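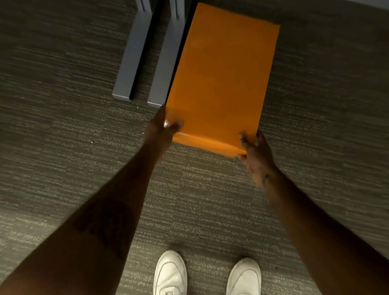 Orange mailer, no label on it yet.

Prys Dafis
Started on the paperwork pile Sunday morning. The plan is one color per kind of thing. Orange is for anything that has to be mailed back to somebody.

Prys Dafis
First one is the lease forms for Haf Rowlands. She needs both signed copies flat, no folds, so a regular letter envelope was out.

Prys Dafis
I bought a box of 200 from Plostura two years ago when I was still selling prints. They've been in the hall closet ever since. Still plenty left.

Prys Dafis
Address goes on a white sticker. I tried black marker straight on the orange once and the post office sent it back – they couldn't read the zip code.

Prys Dafis
Idris asked if these cost more to mail than the small ones. Mine have, yes. Weigh it at the counter if you're not sure.

Prys Dafis
Still to do: the insurance papers, Manuela's photos, and a warranty form for the Kneath heater that I should have sent in September. If anyone local wants 5 or 10 of these mailers, message me and I'll leave them on the porch.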